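Questions people ask before they sign up to record for us

Last changed in February. Maintained by Frøydis Forsberg, Pidimville. If something is missing, ask me and I'll probably add it, grumbling.

What am I being asked to do?

You move a gripper through a small household task by hand, over and over, while it records. Sort the flowers, stack the cups, put the lid on. One go from start to finish is an episode. The episodes are used to train a policy, and the policy then tries the task by itself on the arm in Durnetville.

Does it work?

Sometimes. I'd be careful with anyone who gives you a shorter answer. Our last cup policy looked great in the clip we showed visitors and a good deal worse on a table six inches lower. Normand Sandhu thinks that is a data problem and more episodes will fix it. I think it's partly a data problem. We have had this argument since before the current grippers.

How many episodes do you have?

For the flower task, 1040 recorded and 722 kept. People like to quote the first number. Please quote the second.

Why were so many thrown out?

Start and stop marks in the wrong place, mostly. Then there are episodes where the person changed their mind halfway, and ones where the task was finished but the log was damaged. Vojtěch Zelenák reviews them all and he is strict. If yours are rejected you still get paid for the session.

Shouldn't you keep the failures? I read that failures are useful.

They can be, if they are labeled as failures and somebody has a plan for them. We have the label. I have yet to see the plan. A fumble followed by a clean recovery is a different matter and we do keep those, so don't stop recording just because you dropped something. Pick it up and go on.

Should I move slowly so the robot can follow?

No. Move at the pace you'd use if you cared about the object and had nowhere to be. Very slow episodes teach it to hesitate, and we had a whole week of that from the Trornano group. The policy would arrive at the stem and just hover there.

Do I have to do it the same way every time?

This is the question we disagree on most. Tormod Ljungberg wants everybody to follow one written procedure. Tormod Åberg wants variety and says the procedure produces a robot that can only follow the procedure. For now: same goal, same order of steps, your own choice of angle and grip. Please use your own name in the log and don't write "Tormod" without a surname.

Why artificial flowers?

They last, and we can put the same ones out again the next day. They are also stiffer than the real thing and don't bruise, so I wouldn't claim that a policy trained on them can handle a bouquet. That claim was in a draft of our project page and I took it out.

What makes the flower task hard? It looks like picking up a stick.

A stick doesn't have a heavy end. Grip a rose low on the stem and the bloom wants to swing or roll, and the leaves get in the way of whatever you're trying to see.

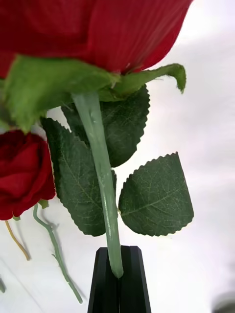
Stems that lie close together are the other trouble. A person sorts that out without thinking, which makes it an awkward thing to demonstrate well. Close on one stem only. If you catch two, open, back off and try again inside the same episode.

Can I rearrange the flowers between episodes?

You have to. Scatter them again each time, and don't be tidy about it – people drift toward neat rows after an hour, and then we have an hour of neat rows.

How long is a session?

16 episodes, then a break, then 16 more if you feel like it. Quality drops after that. Eskola ran longer sessions than we do and reported no drop, but I haven't seen how they measured it.

How do you decide whether a new batch helped?

We retrain with and without it and run both policies on 9 layouts that were never recorded. That is a small test. A difference of one layout means nothing to me, though it has been called "promising" in meetings.

Will this put florists out of work?

Come and watch it pick up one rose.

Can I see my own recordings?

Yes, ask Vojtěch. You can also ask to have them deleted, up until the batch goes into training. After that we can remove the files, but the policy that was trained on them stays as it is until the next run.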